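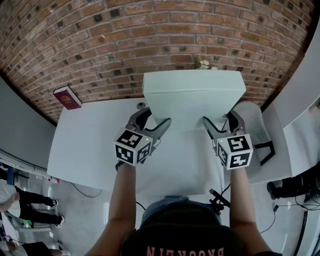
Packing firm Skukavell lets its staff teach the machines

DETHAM, 2019-07-12 – The packing company Skukavell has begun to prepare its Detham site for robots, and the first people to notice the change are the packers. A group of them now spends part of each shift handling boxes with a gripper in each hand, so that their movements can be recorded and later used to train robot arms.

The site has 115 employees. Two robot cells, built by the supplier Lesora, should start in August and will take over the lifting of large cartons, which many workers describe as the most tiring part of the job.

"You have to learn to hold a box again, like a child," said Marlene Weidemann, a packer who joined the recording group in spring. "With my fingers I feel when the carton gives way. With the grippers I must look." She receives a supplement to her hourly pay for this work – the works council had asked for it before the first recordings were made.

The company says that no positions will be cut when the cells begin to run. Packers from the lifting stations will move to quality control or to supervision of the cells, and training for both is paid as working time. The council wants this promise in writing and for a longer period than the two years which are now offered.

Talks on this point continue after the summer break. A similar project at the Salameh warehouse will be decided later.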